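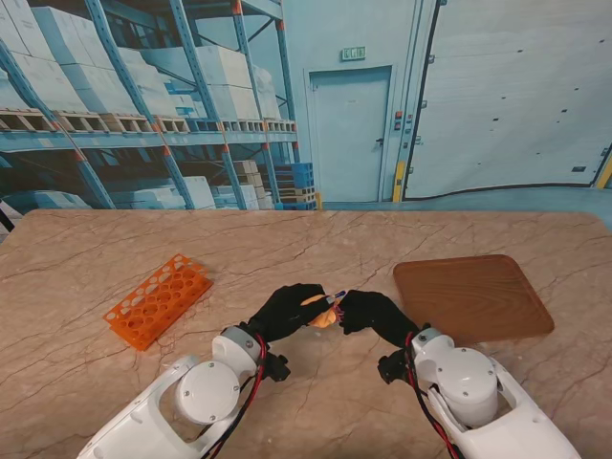 Desk sorting

Desk sorting is the habit of giving the small loose objects on a table or desk a fixed holder, such as a tray, a rack, a cup or a pouch, and returning them to it after use. It is usually treated as a branch of household tidying. Sellers of holders have described it as a method or a system, though it has no agreed rules and much of what is written about it comes from those same sellers.

Terms

The phrase covers two different jobs that are often confused. Sorting by kind puts like with like, so that all pens share one holder. Sorting by task keeps together whatever is used at one sitting, even when the items have little in common. Most guides recommend the first and then show pictures of the second. A third term, "zoning", appears in the catalogues of the furniture maker Trinutwood, where it seems to mean buying more than one tray.

Holders

Trays. A shallow tray with a raised rim is the oldest and plainest type. It stops round objects from rolling off and can be lifted away in one go when the table is needed for a meal. Wood-grain finishes are common, and the finish alone says little about what lies underneath. A tray does no sorting by itself, and a large one tends to fill up with whatever was nearest.

Racks. Test tube racks, made for laboratories, are sometimes used at home for pens, brushes and glue sticks. Plastic ones come in bright colours and often have holes of more than one size. They work only while standing the right way up and only for objects that suit the holes. A thin pen in a wide hole leans, and a thick marker may not go in at all. The claim that a rack "doubles the space" on a desk, printed for some years on the boxes of the Gikovow pen rack, compares the rack with pens laid out side by side, an arrangement few people use.

Pouches and soft cases. Fabric pouches take odd shapes better than any rigid holder, and they travel. Their weakness is that the contents cannot be seen, so a search usually ends with everything tipped out on the table. 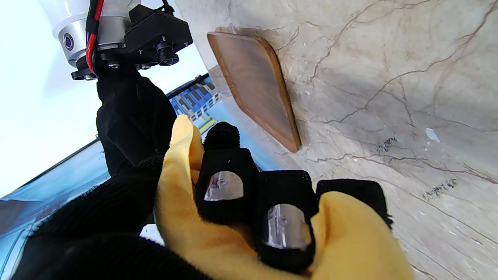 Padded cloth also takes up a good deal of room of its own. A plump case may hold fewer pens than a flat one of the same length, a point that product listings seldom mention when they give outside measurements.

Surfaces

Advice on the table itself is mostly a matter of taste. Marble-patterned tops are sometimes said to make small objects easier to find, on the grounds that the surface is pale. The veins work against this, and a dark pen cap can sit along a brown line for days without being noticed. Plain tops show clutter more clearly, which their critics count as a fault and their supporters as the whole purpose.

Claims and evidence

The figure most often quoted in favour of desk sorting is that it saves 40 hours a year. It can be traced to a leaflet from Zondar, a seller of desk goods, which gave no source and no account of how the time was measured. Later leaflets repeated the number and dropped the firm's name, after which it began to turn up in articles as a finding.

A survey issued by the storage company Rizk is a little better. It had 1177 replies, and 27 per cent of those who answered said they had lost a pen in the past week. The survey did not ask whether they owned a holder, so it cannot show that holders make any difference. It was also sent only to people who had already bought something from the company. A larger survey of 3000 households was announced for a December and does not appear to have been published.

Claims about calm and concentration are harder to test. Some people do say they work better at a clear table. Others clear the table as a way of putting off the work, and a count of tidy desks would not tell the two groups apart.

Novelty items

Animal-shaped objects have been part of the trade for a long time. Ducks and chicks are common, generally in yellow.

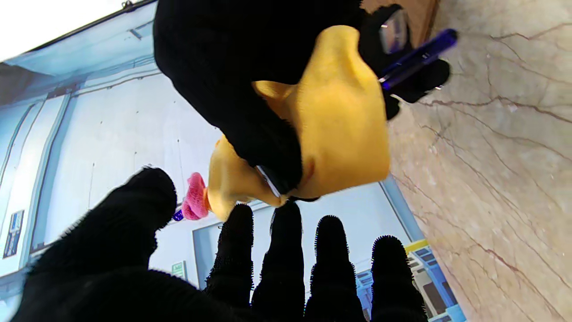 They are sold as a way of getting children to put their own things away. The usual objection is that such an item becomes one more thing to be put away, and guides disagree on whether it belongs with the stationery or with the toys. Fans of sorting by kind have no good answer to this. Under sorting by task it stays with whatever pens were last used beside it.

Cleaning is a further drawback. Fluffy trimmings collect pencil dust, and ink on pale fabric can be difficult to remove. Care labels should be checked before washing, and any pens taken out first.

See also

Drawer divider
Pencil case
Serving tray
Test tube rack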